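Open Day at Wanholm: Photo Gallery

Saturday, 2nd September

Well, what a day that was! I have been meaning to write something up ever since I got home, and it has taken me two pots of coffee and most of an evening to get my thoughts in order, so please forgive me if I wander a little. For those of you who couldn't make it, Wanholm opened its doors to the public again this year, and the Plirkon group let us come right up to the table and watch their gripper handle ordinary household things. I have gone to this open day three times now and I still get a kick out of it.

We had 90 people through the door before lunch, which is a lot for a building with one staircase and a very small coffee machine. The sign-up sheet for the afternoon ran to 113 names, and I'm told a few more slipped in at the back (you know who you are, and you were very welcome). Amparo Tejada gave the opening talk and kept it short and friendly, with plenty of time left over for the kids to ask whatever they liked. One little girl wanted to know if the gripper ever gets tired. Amparo said no, but that the people do, and that got a big laugh from the parents.

The theme this year was soft things. Last July it was all wooden blocks and tin cans, very tidy and very quick, and I remember thinking that I could happily have one of those at home. Fabric and plastic film are another story. They fold and slide and catch the light, and you could feel the whole room leaning in every time the jaws closed. I have fought with enough grocery bags in my own kitchen to have some sympathy!

Here are my two favorites from the thin plastic session, which ran on the flowered sheet with the little red blossoms.

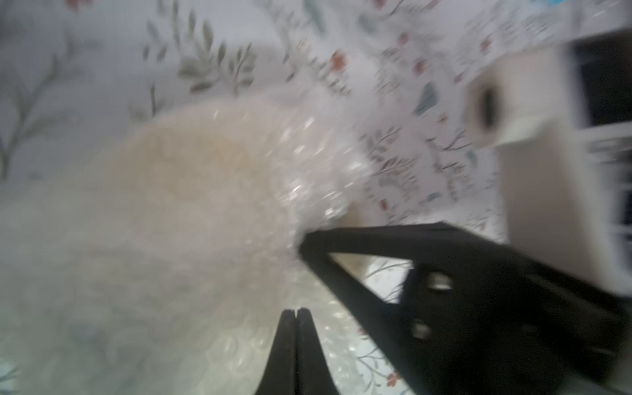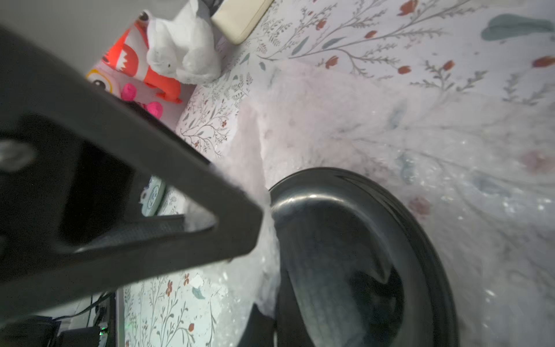

Amparo's advice to anybody watching closely was to keep an eye on the tip of the finger, and I passed that along to my sister, who had come for the cake and ended up staying until they switched off the lights. Pacheco wrote in the guest book that the plastic session was the best part of the day and also the most nerve-racking, and that after ten minutes of it he had a new respect for his own two hands. He would have liked a chair, though, and asked whether next year's program could say which demonstrations are standing only. A very fair point, and I have sent it along to the organizers.

The other thing folks kept asking me about was the cost. I don't have a full answer, but the grant behind this year's table came to 2000 dollars, and most of that went to parts and cables. The building was lent for the day, and the cake was ours.

Plirico, the software side of things, had its own corner upstairs with a slide show and a stack of handouts. I only caught the last few minutes, so if you took pictures up there, do send them in and I'll gladly add them to this page. There are still some handouts left over at the front desk for anyone who missed out.

Thank you to everyone who came, and to everyone who stayed behind to fold chairs. If you'd like to be on the list for the next open day, leave your name at the desk or write to us through the contact page.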